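# The little white rack and the birchy table

Aug 19, 2023

I have wanted to put this gallery up since July, and it's finally happening! Everything on this page comes from the work room at Flillcombe, where the tabletop and the small white rack have become my two favorite things to look at. The rack is a simple piece - thin white metal grid walls, a flat white board on top, another white panel down near the table - and it holds cups wonderfully. Go ahead and use any of these pictures on your own page if you like them.

## Cups on the rack

The lower level is the good one. A cup standing there has a roof over its head and you can still get at it from the front, and the top board stays free for anything you want within reach. We had ours on a shelf in the Kinel room before, where it was much too high for me. 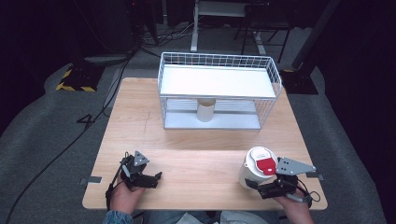 I paid 23 dollars for the rack and would pay it again tomorrow. Karam had the same idea in black, but white looks so fresh against pale wood, and the grid lets the light come right through the sides. My one wish is for a slightly deeper bottom panel (I have a few fat mugs at home that would love it in there).

## The wood

Now for the tabletop, which I could go on about all day. The color is creamy, the surface is smooth with a soft sheen, and the grain wanders all over the place. In some spots it runs in long fine streaks, then it opens out into big sweeping curves. My favorite part is the set of rounded loops, one inside the other, a shade warmer than the wood next to them. I looked at 10 tables at Colteck before I settled on pale wood, and none of the darker ones had me leaning in this close!
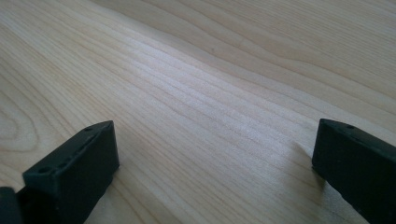
## Still to come

More of the table in morning light, and the gray carpet if I can make it look like anything. There are 92 pictures left in the folder to sort through, so check back - I'm adding them a few at a time.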